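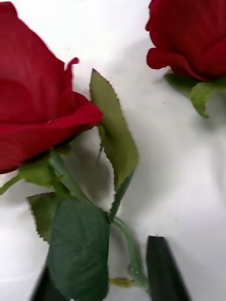

*Red roses on the white table, with a serrated leaf at the stem.*

## Sorting artificial flowers: short report

Our group at Susgate studied how stems can be stored for the Averent display. We had 70 stems in total and two shelves.
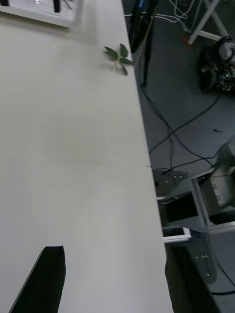 *Itent La*

Small sprigs of leaves are easily forgotten near the edge of a table. I decided to give them their own box, and I wrote this rule in our plan. Long stems are laid in one direction, blooms at the same end.
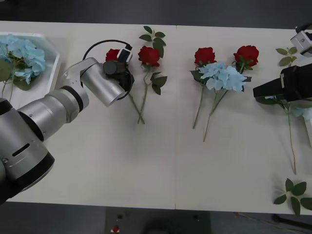

One reader of the draft asked if roses and hydrangeas should share a tray at all, as the stems of the roses are much longer. I agree with this remark. In the next version the roses will have a tray of 1,000 mm, and the hydrangeas will keep the short one.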